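Flondex Roller Blind - Fitting and Use
Section 4: Chain operation and setting the lower stop
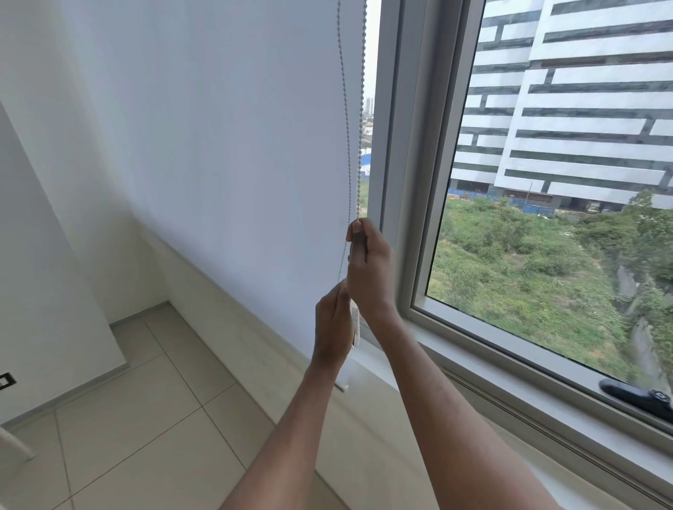

Complete Section 3 before you begin. The tube must be locked into both brackets and the bracket covers must be on.

1. Stand facing the chain side of the blind. Let the chain hang free and check that it has no twists.

2. Pull one strand of the chain straight down, hand over hand. If the blind goes up when you want it to go down, use the other strand.

3. Lower the fabric until the bottom bar is 10 mm above the sill.

4. Clip the stop bead onto the chain where it meets the control housing. Press until it clicks.

5. Raise the blind fully, then lower it again. It should stop at the same height. If it stops short, open the stop bead with a flat screwdriver and move it along one bead at a time.

6. Leave the blind fully lowered for 30 minutes so that fold marks from the packaging can drop out.

Note: Blinds in the Flimura range wider than 3000 mm have a geared control. The chain travels farther for each turn of the tube - this is normal.

Caution: Do not pull the chain sideways or out into the room. This can lift it off the drive wheel.

WARNING: Young children can be strangled by loops in pull cords and chains. Fit the chain safety device (part 368) to the wall or window frame and keep the chain tight at all times. Move beds, cribs and furniture away from the blind.

Continue to Section 5, Cleaning the fabric.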